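3.2 Packaging kept in the home

The first round of interviews asked only about packaging that had been thrown away. It became clear early on that this left out a large share of the material. Many households in both Kiltell and Dankwa kept boxes long after the goods inside had been taken out, and these boxes did not show up in the waste diaries at all. We therefore added a second set of questions on storage and reuse, which was put to all 100 households between April and the end of the study.

We use "retained packaging" to mean any box, carton or tin that came into the home with a purchase or delivery and was still there 14 days later. Bags and loose wrapping were left out. Boxes bought as storage containers were also left out, although some respondents found it hard to remember which of their boxes had been bought and which had come with something in them. Where there was doubt, the item was coded as retained.

A common form of storage was nesting, in which smaller boxes are kept inside a larger one (Figure 4). Respondents gave saving space as the usual reason. Nesting caused some trouble for our records, as people tended to report the outer box and forget what was in it. Lamptey's field notes from Kiltell mention several homes where the number of boxes went up after the respondent went to look.
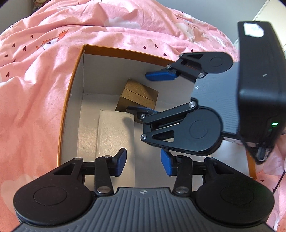 Figure 4. Nested storage: two smaller boxes kept inside a larger open box.

The 100 households reported 469 retained items in total. These were spread unevenly. In 41 households the respondent said that boxes were kept "just in case," with no use in mind, and these homes tended to hold on to items longest. Others kept a box for a set purpose, such as returning a product or mailing a gift, and let it go once that purpose had passed.

Households with young children followed a different pattern. Boxes in these homes were often passed from the adults to the children and then counted by neither. One mother in Dankwa described a shoe box that had served as a bed for dolls, then as a garage, and then as a place to keep crayons. She did not think of it as packaging and did not list it until Ackah asked about the children's things directly. 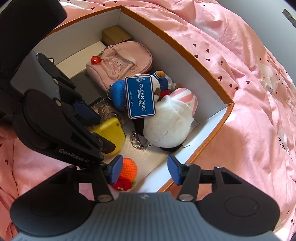
Answers of this kind led us to change the wording of the storage questions. The original form asked, "What packaging do you keep?" The later form asked, "What boxes do you have at home, and what is in them?" The second version took longer to answer — some respondents left the room to check — but it gave fuller lists. Households that had already answered the first version were contacted again and asked the second.

Size also mattered. Large, sturdy boxes were rarely recycled within the study period, whatever they had first held. Small boxes were kept when they had a lid that closed well or a finish that people liked. Respondents spoke of such boxes as "too good to throw out," a phrase that came up in both towns. Thin cartons from food were almost never kept, and those that were had mostly gone to school projects. 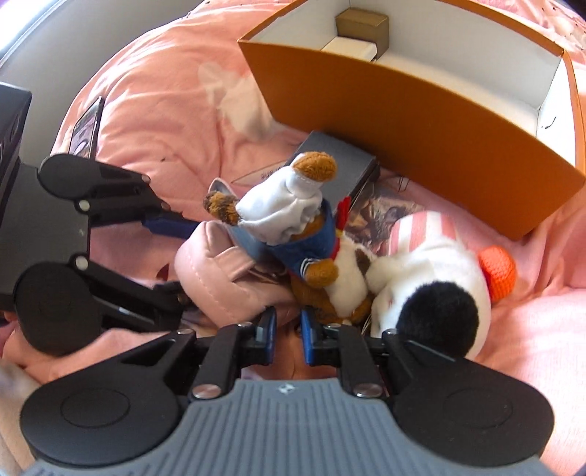

Two limits should be noted. First, the accounts of how long a box had been in the home rest on memory, and we had no way to check them. Second, both towns have curbside pickup for cardboard. Where recycling means a trip to a drop-off site, boxes may stay in the home for other reasons, such as waiting for a full load. The Zanard survey, which we discuss in Section 5, covers one area without pickup and allows a partial comparison.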